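Quispe choir folder with tuning app: mostly a folder

Our alto section has been passing one of these around for 3 months, so I have had more time with it than I wanted. The Quispe is a black music folder with a hand strap, elastic cords for the octavos, and a code for the Oltolov practice app, which claims a library of 3,000 choral parts.

I searched that library for the 293 pieces in our own cabinet and quit early. The Renaissance motets are there. Anything written in the last forty years is hit or miss, and the piano tone used for the alto line is hard to pick out from the tenor.
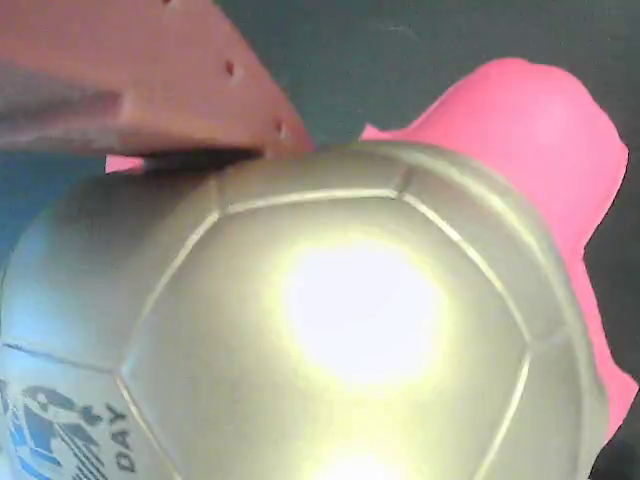

Silver soccer ball with stitched panels.

The folder itself is decent. The cords hold a thick cantata score without sagging, and pages turn quietly — I did check this during a very soft Amen. The strap is stiff and rubs the back of the hand by the second half of a concert. My old Brorkow never did that, and it cost a good deal less.

The pitch trainer is where I lost patience. It listens to you sing and grades each phrase, and it marked me flat on a held A that matched the piano beside me. In a room with any echo it seems to grade the room. 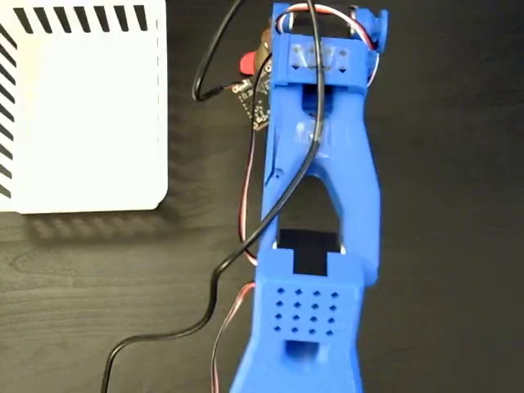 Should you buy it?

Buy the folder if you find it on sale without the app code. Zustitora carries it that way now and then. A director ordering for a big festival chorus of 700 should ask for a sample first and have somebody hold it for a full rehearsal, strap and all.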